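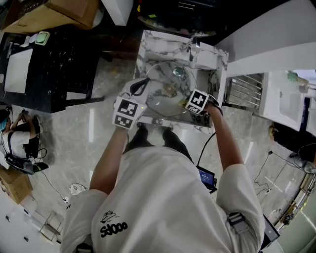

4.2 Basin height and reported back discomfort

The claim that a low bathroom basin causes back pain has been repeated in design guides for so long that few authors bother to cite anything for it. We doubt it can be stated so simply. Height is easy to measure with a tape, so height is what gets measured, and the other dimensions of the vanity are left out of the tables. Yet a person can bend over a basin for several reasons, and only one of them is that the rim is low. In Figure 1 the user is bent forward with both forearms out over the vanity, and the round bowl is sunken, so that the hands may have to go below the level of the counter to reach the drain. The faucet stands at a top corner of the counter. A raised counter would change the starting point of a reach like this one, but it would leave the depth of the bowl and the distance to the faucet as they were.

The Tristgate survey is the source most often used in support of the height claim. It covered over 1000 households and asked one adult in each to rate back discomfort during washing. Cabrera and Rajput reported that people with lower basins gave higher ratings, and this has since been quoted as if it settled the matter. We see two problems. First, the heights were given by the residents themselves, and there was no check on where they put the tape. Some may have measured to the rim of the bowl and some to the counter, which on a raised bowl can be very different numbers. Second, people who already had back trouble were more likely to send the form back – the authors say so in their own appendix – and older houses in Tristgate have both lower basins and older residents. Age was entered in only four wide bands. We would not expect bands that wide to remove the effect.

Espiritu repeated part of the work in Roditz with 300 adults and took the measurements in person. The link between height and discomfort was still there, but it was much weaker, and it nearly vanished once reach to the faucet was added to the model. This is the better study, and it is cited far less. We do not want to make too much of it either. The homes were all rentals built by the same firm, and the range of heights was narrow. A weak result over a narrow range says little about what would happen at the ends.

Vashisht has argued that the debate is beside the point, given that most people spend only short periods at the basin. We find this hard to accept without data. Face washing is short, but rinsing clothes by hand, cleaning the bowl or bathing an infant is not, and none of the surveys we reviewed asked about these tasks. Cleaning in particular brings the arms to the back and sides of the bowl, where ordinary washing seldom takes them. A basin that is comfortable for brushing teeth could be a poor one to scrub.

Our reading is that the evidence supports a weaker statement than the one in the guides: some users bend more at some basins, and height is one part of the reason. The present study therefore records bowl depth, counter depth and faucet position along with height, and treats each task separately. Sachdeva has objected that this leaves few cases in each group. The objection is fair – several of the cells in the tables of Section 5 are small – and we report them without significance tests.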